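Notebook, dye and wash bench, Madbridge
Saturday, July

Started 9:40. Picking up the colorfastness work on the Tristier cotton. The first run bled more than I wanted at the warm setting, so this time I changed only the soak and left the recipe alone.

Soak
Two baths, same vessel, same lid. Bath A is plain water. Bath B has the Cele fixative at the strength on the jug label. Each got 100 g of fabric, weighed dry. The scale drifted 2 g between the first and second weighing, so I zeroed it and did both again. The second numbers are the ones in the log.

Left both for 252 minutes. I meant to stop at four hours and was on the phone with Saltenora about the late yarn. The two baths got the same time, so I am keeping the run.

Rinse
Bath A took 9 rinses before the water looked clear against the white tile. Bath B took fewer, but I lost the tally after the fifth and won't guess. Next time use the pegs.

The drain on the left sink is slow again. If you pour a full vessel into it, pour in stages.

Rub test
Dry rub: nothing on the white square from either sample.
Wet rub: light tint from A, very faint from B. I would call B a pass for towels and a maybe for anything worn next to skin. Graded under the window, and the light was going by then, so regrade both in the morning before anyone quotes this.

Shrinkage
Not measured. The marking thread came out of sample A in the rinse. Use the tighter stitch, and knot it at both ends.

Striped cloths
Striped pieces are a separate question from the solids. Where white sits next to a strong blue, even a little bleed will show, and I want those washed apart from the pale ones until B has been regraded.
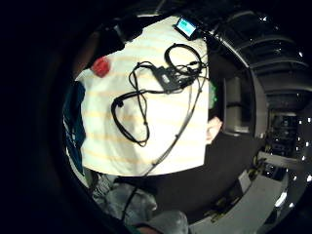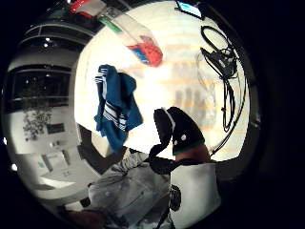
To do
Regrade A and B in daylight.
Repeat the soak at four hours exactly, with the timer on.
Order more white rub squares. We are on the last pack.
Ask Saltenora if the late yarn is the same lot as the first cones. If it is a new lot, run a solid sample before any stripes.
Label the fixative jug with the date it was opened.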